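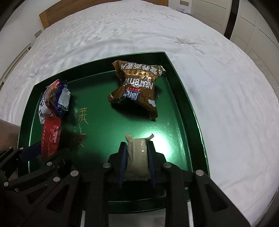 Prayer Line Hosts Wanted at Coltamberg Fellowship

Dear friends, we are looking for five people with a listening heart to join our evening prayer line, and we would love it if one of them turned out to be you!

The line opened in a side room of our Porkura chapel with a single telephone and a very patient Clémence Maillard on the end of it. Last year she and her team prayed with 3,327 callers — some for a minute or two, some until well past midnight. People ring about sick parents, exams, marriages, lost jobs, and now and then just to say thank you to God with somebody else on the line.

Hosts take one shift a week, from 7 p.m. to 10 p.m., at home or at the chapel, whichever suits you. You don't need to be a preacher or know your Bible by heart. We do ask that you belong to a church (any church), that you can keep a confidence, and that you never promise a caller a healing or a prophecy in the Lord's name. We feel strongly about that last one. Money is never asked for on the line either.

Training is four evenings in December with Pastor Chin-lung Hsu, supper included. Hosts are unpaid, but we cover your phone costs and your bus fare.

To apply, write us a page about yourself and your walk of faith, add the name of your pastor or an elder, and drop it at the Porkura chapel office or hand it to Clémence after any service. She reads every letter and will call you back herself.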